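Flandura T2 Table Top, Beige: Bench Test

The Flandura T2 is a laminated work surface sold without legs. I bought one in October to replace a Dadmont top that had bowed at the center. It has been on a steel underframe ever since, used for light assembly and packing.

The delivered weight is 18 kg. Out of the box I laid a straightedge corner to corner and could fit a feeler gauge only at the rear left, where the gap was under 2 mm. The Dadmont was worse than that when new. Edge banding was flush on all four sides, with a little glue squeeze-out on the underside that came off with a plastic scraper.

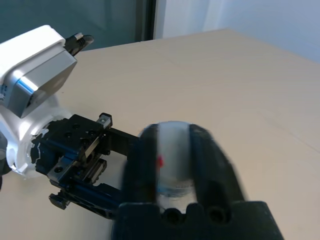

Svyatoslav Horobets wrote in to ask whether the pilot holes line up with a Heffernan underframe, as his T2 needed two new holes at the back rail. Mine needed the same two. The front pattern matches; the rear is off by half a hole width. Drill from below with a depth stop.

Load behavior is adequate. With 60 kg at midspan for a weekend, the top sagged visibly and had recovered by Monday evening. I would not store anything heavy at the center without a cross brace. Flandura lists a brace as an extra, but the Cakari one is stiffer and fits the same slots.

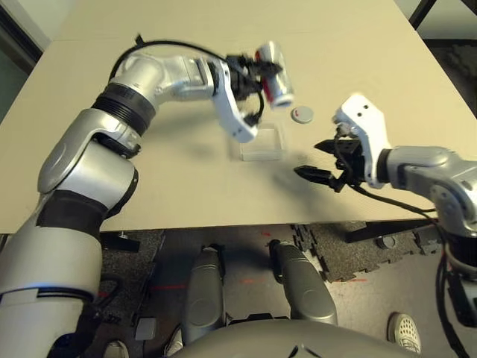

Cleaning is simple. Dish soap removes pencil and most grease. Marker ink needs alcohol and leaves a faint shadow if it sits overnight. The matte finish keeps glare down under strip lights, though it also holds fine dust more than a gloss top does.

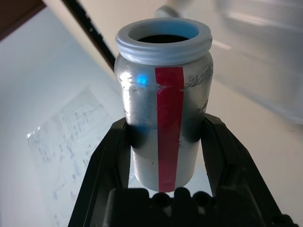
Scratch resistance is average for the price. A dragged steel rule left a line I can feel with a fingernail. The corners have taken several knocks without chipping. I would buy it again for light work, and order the brace at the same time.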